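Section 2: Planning and Budgeting Your Kadine Station

Read this section before you order anything. If you have already ordered something, read it anyway and keep the shipping carton.

Kadine is sold as a set of parts, and the price on the quote is the price of those parts in a box on your loading dock. Everything between the box and a working two-handed station is yours to pay for. The steps below are in the order we wish more customers had done them.

2.1 Decide what you are going to handle

1. Write a list of the objects you want demonstrations of. Use nouns. "Household tasks" cannot be quoted.

2. Next to each object, write its widest dimension, its weight, and whether it can be picked up with one hand. Weigh it. Orest Marchuk in our applications group keeps a kitchen scale on his desk for customers who phone in with "pretty light."

3. Mark every object that needs two hands. If even one object on the list is marked, you need a pair of grippers per station, and the rest of your budget should be drawn up on that basis.

Note: Customers buying a single gripper to start and a second one later pay for shipping twice and calibration twice. We don't mind, but your finance office might.

4. Cross off anything you added because it would look good in a presentation. You can put it back in year two.

2.2 Choose the number of stations

5. Start with one. A station takes one operator, one table, and one pair of grippers. Two stations take two of everything, plus a person to settle arguments over the good chair.

6. Estimate how many recordings you need per task. For a first project, plan on 100 usable recordings of each task and 133 attempts to get them. The difference goes to dropped objects, forgotten start buttons, and phone calls.

7. Multiply by the number of tasks. With six tasks you have just under 800 attempts ahead of you. If that number alarms you, return to step 4.

8. Divide by what your operator can do in a day. Have the operator supply this figure. Managers asked for the same figure tend to supply a larger one.

Caution: Do not plan full-day sessions. The grippers are hand-held, and hands get tired well before spreadsheets do. Budget a break after every 20 attempts and schedule the next session around it.

2.3 Budget for the table and what goes on it

9. Buy or borrow a table that does not wobble. Lean on one corner. If it moves, it will move during every recording, and you will learn to recognize it.

10. Choose a matte or lightly finished top if you have the option. A high-gloss top under ceiling lights doubles every lamp in the room.

11. Set aside a line for props. New buyers leave this line blank, and it is the one they ask us about in March. Tableware is the usual surprise: a plate that gets lifted all day will sooner or later be a plate that gets swept up.

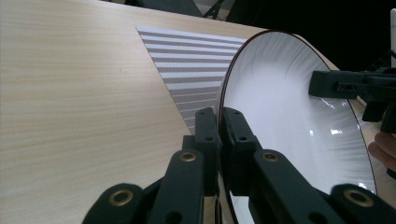 12. Order props in multiples. For anything breakable, buy four of each from the same batch. Matching a discontinued dinner plate eight weeks into a project costs more in staff time than a full cupboard would have cost at the beginning.

13. Include variety on purpose. Two sizes and two colors of each item will serve you better than four identical ones plus good intentions. (Yes, this conflicts slightly with step 12. Buy four of each of those, too.)

14. Cloths and placemats are cheap, and they go missing. Keep them in a labeled drawer. Gemma Hartley, who wrote the first edition of this guide, labeled hers "Not For Lunch" and reported partial success.

Caution: Do not use anyone's good china. Do not use your own good china. Written permission from a spouse does not count as insurance.

2.4 Budget for spares and wear

15. Order one spare set of jaws per station with the first shipment. Jaws are wear parts. They wear faster on hard, thin-edged objects than on soft ones, and they wear fastest of all in the week before a deadline.

16. Order one spare pivot kit per pair of grippers. The kit takes a patient person a few minutes to install. Impatient people should order two kits.

17. Set aside time for inspection. At the end of each session, open and close each gripper slowly and feel for grinding or side play. Write down what you find, even when you find nothing. An empty log and a log full of "OK" look very different to our warranty desk.

Note: Third-party jaws will fit. We have seen some nice ones. If a third-party jaw cracks the linkage, we will admire it and then invoice you for the linkage.

2.5 Budget for storage and software

18. Price your storage for double the recordings you expect to keep. Rejected recordings have a way of staying on the drive until somebody is brave enough to delete them.

19. Check that your recording computer meets the list in Appendix B. "It runs everything else fine" is not on the list.

20. If your group already pays for Vumine for review and labeling, the Kadine export will load into it without conversion. If you do not, the viewer included with your station is enough for a first project. It is plain, and it opens quickly. Decide on more software once you know what annoys you.

21. Assign a reviewer. Reviewing takes close to as long as recording, and it does not happen in the evenings, whatever was said in the kickoff meeting. Put the hours in the budget with a name beside them.

2.6 Get the quote right

22. Send us the list from step 1 with your request. Solomiia Nechyporuk handles first-time orders and will mark anything too heavy, too wide, or too slippery for the standard jaws. She would like to do this before you pay.

23. Check that the quote shows grippers in pairs. A quantity of one means one gripper. A pair has its own line and its own part number, and a remarkable number of purchase orders combine the quantity of one with the price of the other.

24. Ask for calibration to be listed separately. Some purchasing departments treat it as a service and some treat it as equipment, and it is easier to find out now than with a crate sitting in receiving.

25. Leave a reserve. If the reserve is cut, restore it under the name "consumables."

2.7 Before the shipment arrives

26. Clear the space. Measure the doorway as well as the room.

27. Charge a specific person with opening the crate, and give that person this guide. Foam inserts are shaped for the grippers and should be kept. They will be thrown out by Friday unless someone writes on them.

28. Run one unpowered rehearsal at the table with your real props. Have the operator lift, turn, and set down each object from the list with a gripper in each hand. Watch where the elbows go. Most layout changes come out of this half hour, and moving a table costs nothing until the cables are taped down.

29. Update your list. Return anything you no longer need while the receipt is still legible.

Proceed to Section 3, Unpacking.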